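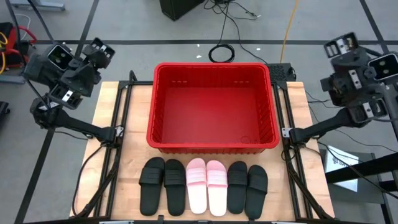
Three pairs of slides in front of the red bin. Two pairs black, one pair pale pink.

Footwear Sorting and Bin Storage: Gallery

Material on this page covers the handling of slide sandals between the drying shelf and the pool entrance. It was put together by Gifty Agbenyega and Marthinus Kekana for the Ayaaba bathhouse and applies to loaner footwear only. Guest footwear left behind goes to the front desk and is logged there.

The loaner stock stands at 200 pairs in two colors. Black is issued in the larger sizes and pink in the smaller ones. Sizes overlap in the middle of the range, so color alone does not settle the size and the number on the sole has to be read before a pair is put on the shelf.

Lining up

Slides are set out in pairs, side by side, all toes facing the bin. The open heel then faces the person sorting. Pairs of one color may be split up by another color in the row, as long as left and right of the same pair stay together. With two black pairs at opposite ends and a pink pair in the middle, a mix-up between the black pairs is less likely than with all four black slides in a run.

The strap is the part to look at first. On this model it is a single wide band across the forefoot with three raised ridges. Wear starts at the ridge nearest the toes and at the point where the band meets the sole. A strap that lifts from the sole at either side is rejected together with its partner. Single slides are not kept as spares. Matching a spare to a worn partner was tried in April and dropped, as the two soles never had the same thickness.

Pink slides show scuffs sooner than black ones. Scuffs are not a reason to reject. Cracks are.

The bin

Rigid plastic, open top, slots in the upper part of the wall. The listing is Trundis 634. An earlier trial used the Jallden fabric tote, which folded in at the sides when half full and could not be rinsed properly. Rigid walls also allow the bins to be set on the lower rack without a liner.

Capacity as used here is 14 pairs. More will fit if they are forced, but the straps in the bottom layer are pressed flat and take a day to recover. Bins are filled to just under the slots and no higher.

The floor of the bin should be wiped before the first pair goes in. Grit collects in the corners and transfers to the soles.
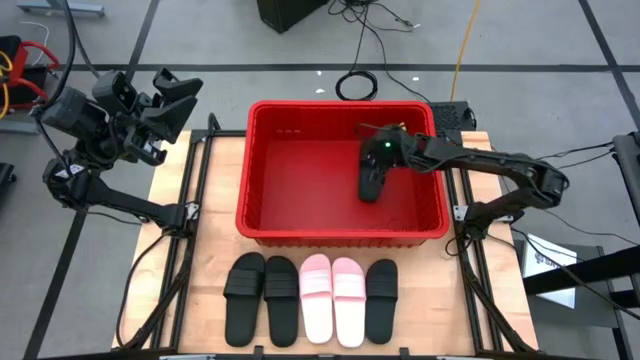 Loading order is the point on which most questions come in. Zanele Coetzee's instruction sheet has it as one pair at a time, second slide straight after the first, and the next pair not touched until both are in. A black slide is in the bin while its match still stands at the right end of the row, next to the pink pair, and that match is the one to load next. Taking a slide from the left end at that point would also give two black slides in the bin, and the error would not show until someone tried them on.

The first pair goes in with soles down along the far wall. Later pairs are laid against it in the same direction. When the floor is covered, a second layer is started with soles facing up, so that sole does not rest on strap. A third layer is not used.

Labels and shelf position

Each full bin gets a tag with the size range and the initials of the person who filled it. The tag hangs from a slot on the short side. Adhesive labels were given up early; they came off in the rinse and left residue that needed solvent. Bin tags are Beltden stock, item 1145, and can be written on with an ordinary grease pencil.

Shelf positions run from small sizes on the left to large on the right. Mixed bins go on the bottom shelf and are resorted on Sunday before opening.

Rejects

Rejected pairs are tied together through the straps and placed in the gray crate by the service door. Mawuli Antwi collects the crate and enters the sizes on the reorder sheet. Please do not put rejects back in a red bin, even for a short time.

Corrections to sizes or item numbers should be sent to Rostislav Šťastný, who keeps the stock list.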